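Gasholm FAQ – everything you keep asking me about the show

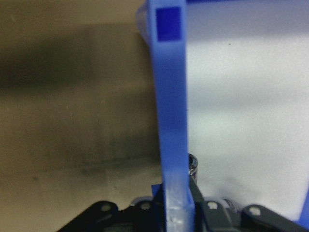 The blue rim of a bin.

Updated September 2018

I get a lot of the same emails about Gasholm, so I've put my answers in one place. If yours is missing, use the contact form and I'll add it when I get a minute.

What is Gasholm?
An animated TV series about a lighthouse town where the winter lasts a little too long. There are 3 seasons of 6 episodes each, plus the holiday special, The Thaler Lantern, and that special is why most people end up on this site. I saw it when I was nine, on my aunt's couch with a plate of ginger cookies, and I've been a pest about it ever since.

Are you connected to the people who made it?
Nope! I'm Remo Gasser and I'm just a fan with a website. I can't get you a job, a signed cel or a fourth season. Please stop sending me scripts (a couple of them were pretty good, though).

Do I have to watch the series before the special?
You don't have to. The special runs 72 minutes and tells you who everybody is in the opening song. I'd still watch the first season if you have time, because the scene with Mr. Thaler and the ferry bell hits a lot harder once you know what he was like before.

Which version of the special should I look for?
The long one. The TV reruns chop out the whole skating sequence and most of the second song to make room for commercials, and then the ending makes no sense – why would Prusel have one mitten? If your copy skips straight from the bakery to the church steps, you've got the short one.

Is Prusel a fox or a dog?
The question that ate my inbox. I say fox. She's called "pup" twice in season one, but Mr. Thaler calls everyone pup, including the mayor. I'm not arguing about the tail again.

Where is Claravier supposed to be?
It's the city across the water that everybody talks about moving to. You only see it as lights until the season three finale, and I won't spoil that for the new folks. My own guess has always been somewhere up north, going by the coats.

Who sings the closing song?
The credits only say "the Claravier Choir," and I've never been able to find out more than that. If you sang in it, or your mom did, write to me!!

Is it OK for little kids?
Mostly, yes. My niece watched it at five and was fine except for the storm in the middle, when she went and stood in the hallway until it was over. There's no blood or bad language. It's sad in places, in the way the older specials were allowed to be.

Why is the number 3718 everywhere?
It's painted on the ferry, it's on the bakery's back door, and it's the hymn number in the church scene. I think it was an inside joke with the background artists. I've heard a dozen theories and I like the one about it being somebody's old locker combination.

Can I use your episode notes on my own site?
Sure, go ahead. A link back would be nice. Please don't copy the song lyrics – I typed those out by ear and I'm pretty sure the third verse is wrong.

Will you cover the comic?
I keep saying I will. I have the first two issues and I didn't love them, but I'll get there.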